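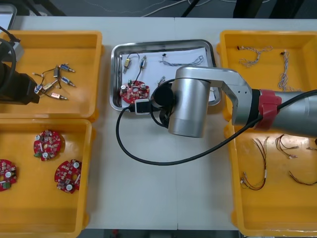

Yellow bins and a metal tray on the white tabletop.

Corkgate Gallery — Pre-Opening Walkthrough, Checklist with Comments
Date of walkthrough: 2025-11-08

Thank you to everyone on the Kaczorowski site team who let us wander through with our clipboards, and for the coffee! The new wing is looking lovely, and most of what follows is small stuff.

1. Main entrance and ramp — PASS
Handrails are firm on both sides and the ramp surface has a good grip to it. The doors open fully and stay open when you ask them to.

2. Entrance hall floor — PASS WITH COMMENT
The stone is beautiful, but there is a raised edge where it meets the oak by the coat room. I caught my toe on it twice, and I was looking for it. Please have it ground down before opening.

3. Grand stair — ACTION NEEDED
13 of the contrast strips on the step edges are still missing. Limevik tells us they are on order. Until they're on, keep the stair roped off and send people by way of the elevator.

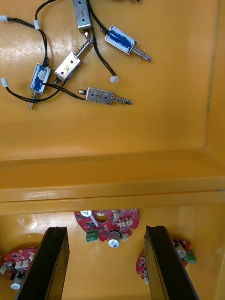 4. Roof lights over the north gallery — PASS
All 7 units were checked from the maintenance walkway, and the seals look neat. Virker has left the cleaning instructions in the plant room, which was kind of them.

5. Exits and signs — ACTION NEEDED
The sign over the east exit is hidden by the new hanging banner if you're standing anywhere near the back wall. The banner can go up a little higher, or over one bay (I'd vote for one bay over, it would look better there anyway).

6. Occupancy notice — PASS WITH COMMENT
The limit of 500 is posted at the front desk. We'd like a second copy at the courtyard door, where the evening crowds will come in.

7. Courtyard paving and drains — NOT CHECKED
Still under boards. We'll come back for this one, and the planting beds can wait until April as agreed.

Open actions: 2, being items 3 and 5. Send photos when they're done and we'll sign them off from the office.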